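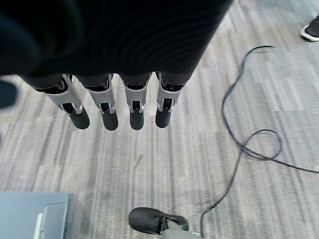

3.2 How people pick up the words for wet weather

I went into Fuvthorpe thinking I'd be writing about fog. The village sits low, it has a lot of fog, and Vasić's old word list gives it a whole page. But when I sat down with my first few speakers, all they wanted to talk about was drizzle! So this section is about drizzle, and I've moved fog to Section 5.

We recorded 65 speakers, and I typed up every weather word they used without being asked for one. That gave us 1,061 uses in all. Joanne Garside and I sorted them separately and then argued over the leftovers (mostly "smirry," which she wanted to treat as two words and I didn't – she won).

Figure 2. A four-fingered hand with black fingertips.

The thing that surprised me most was age. I expected the older speakers to have the bigger set of words, and they do, but only for light rain. For heavy rain the teenagers beat everybody, and they borrow happily from Dresireck, where a lot of them go to school. Atieno Ndung'u found much the same pattern in her Flovden interviews, though her speakers were farmers and talked about rain a good deal more than mine did.

I also asked each person where they'd first heard their favorite word. Most said a grandparent. Ten is a small group to lean on, but 10 of our speakers named a neighbor or a bus driver instead, and all of those had moved to the village as children. I'd love to know if that holds up in a bigger place.

One caution before the tables. The December recordings were made indoors with the heating rattling away, and 18 of the words in them are marked as doubtful. I left those out of Table 4 but kept them in the appendix, where Brian Shemweta's notes explain how he heard each one.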